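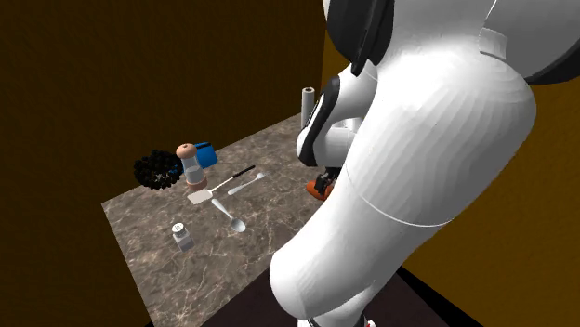
Kitchen counter with utensils and containers, computer rendering.

Flandmont Community Kitchen
Progress report to the Asamoah Fund
February 1, 2023

We have had a wonderful few months! When we last wrote in November, the evening cooking course had one group and a waiting list. We now run two groups, with 33 people signed up between them, and 18 of those had never taken a class with us before.

The soup week was the big hit (we ended up repeating it), and bread is coming along nicely now that Rodrigo Pinheiro has rewritten the dough lesson so it fits into one evening. He also put together a small recipe booklet, and we have handed out 395 copies so far, mostly at the Soltau Street library and the school gate. People keep coming back to ask for the lentil page!

Spending is on track. Ingredients cost a bit more than planned, mainly eggs and oil, but we saved on printing and the two nearly cancel out. The new oven from Dirkar came seven days late, so the first baking class was moved back a week and everyone still came.

Still to do: the Saturday family sessions need a second teacher, and we want the booklet in Portuguese before spring. Rodrigo has started on the translation and the first pages are with our proofreader.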